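Frequently Asked Questions

Hi, and welcome to the Estuseo questions page! I get a lot of the same emails about shoes (and about the little chairs, we'll get to those), so I've put my answers in one place. If yours isn't covered, the contact form at the bottom of the site comes straight to me and I usually write back the same evening.

What is Estuseo, anyway?

It's me, a spare room and far too many sneakers. I started the site when I moved to Vakurberg into an apartment with no hall closet, and I had to work out where a whole household's shoes were going to live. I write about storing them, cleaning them and putting them out where you can see them. I don't sell shoes and I can't tell you what yours are worth, sorry!

Do I have to take everything out to start?

Yes, please do. I know it's a pain. Pull out every pair you own, including the ones under the bed and the ones in the trunk of the car, and get them all onto one table or one patch of floor. I did mine at 4 in the afternoon, thinking I'd be finished before dinner, and I was still matching up laces when I should have been asleep. Go earlier than I did.

How do you decide what gets displayed and what goes in a box?

I ask myself if I'd be happy looking at it every day. Everyday black and white sneakers I wear constantly, so they go on the low shelf by the door where I can grab them. The odd ones, the pink ones, anything see-through or shiny or a bit silly, those get a display spot. It has nothing to do with price. My favorite display pair came out of a clearance bin.

What are the little chairs and where do I get one?

This is the question I get most! They're small decorative stools, the sort of thing people stand a plant on, and a pair of shoes sits on one really nicely. I like a tall, loud back on mine, with wavy edges and bright color, and a dark seat so that pale shoes show up against it.

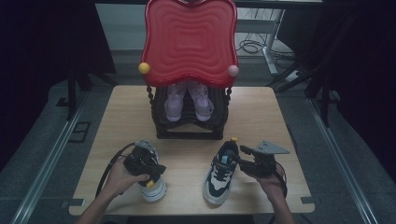 As for where to get one, try secondhand shops before anything else, then the homeware end of a craft fair. Look for a seat that's flat enough that the shoes don't rock, and wide enough for two of them side by side. Take a shoe along and test it right there in the store. I've done this plenty of times and only been stared at once.

Which way should the toes point?

Forward, if you ask me. People who photograph shoes like a side view, and that's great for a photo, but on a shelf or a stool you get both shoes in a narrower space with the toes facing out, and you can tell at a glance whether the pair is a pair. Sideways is fine for boots. Boots do whatever they like.

One pair to a stool, or can I squeeze in more?

One pair. I tried two on a wider bench and it just looked like somebody had come home and kicked their shoes off.

How do you clean white soles?

Warm water, a drop of dish soap and an old toothbrush. Go around the edge in small circles, wipe with a damp cloth, then let them dry away from the radiator. For the chunky kind with grooves I wrap the cloth over a butter knife (blunt side, careful now) and run it along each groove. I also use a cleaning paste from Wurkard, and it's good on scuffs, but it leaves a film if you're lazy about rinsing, and I am quite often lazy about rinsing.

What about translucent shoes? Mine are going yellow!

Oh, I feel this one. Keep them out of direct sun, that's the big thing. A display spot across the room from the window is much kinder than the windowsill. Don't shut them up in a plastic bag for months either, they seem to hate it. Once they've yellowed all the way through I've never managed to bring a pair back, and I've ruined two trying, so I'd say learn to love the color.

Do you stuff them?

Black and white leather ones, yes, with plain packing paper. Newspaper can leave ink on a pale lining. Stiff plastic shoes don't need it.

How often do you swap what's on display?

Whenever I dust, so let's say every 3 weeks, and then not at all in January. Dust is the real enemy of an open display! I go over the shoes with a soft makeup brush and wipe the stool with a dry cloth. Textured seats, rope and woven stuff especially, hold on to crumbs and fluff, and for those I use the little brush end on the vacuum.

What do you do with single shoes?

Give them a month in a basket by the door. The other one generally shows up. If it doesn't, out it goes, and yes, the missing one will appear the next week.

Are shoe boxes worth keeping?

I kept 42 of them once. I had a wall of empty boxes in the bedroom and no room for the shoes. Now I keep a box only if something is living in it, and I write on the short end with a marker.

Can I send you my own setup?

Please do, I love these! Vakurberg locals can also bring a stool or a shelf idea to the swap table at the Ahuja, the café on the corner by the library, on the first morning of the month. Bring clean shoes only, there are pastries.

Is there a newsletter?

There is, and it passed 1000 readers over the winter, which made me a bit giddy. It goes out when I have something to say. The sign-up box is on the home page, and if the confirmation email doesn't arrive, check your spam folder before you write to

me, it's nearly always in there.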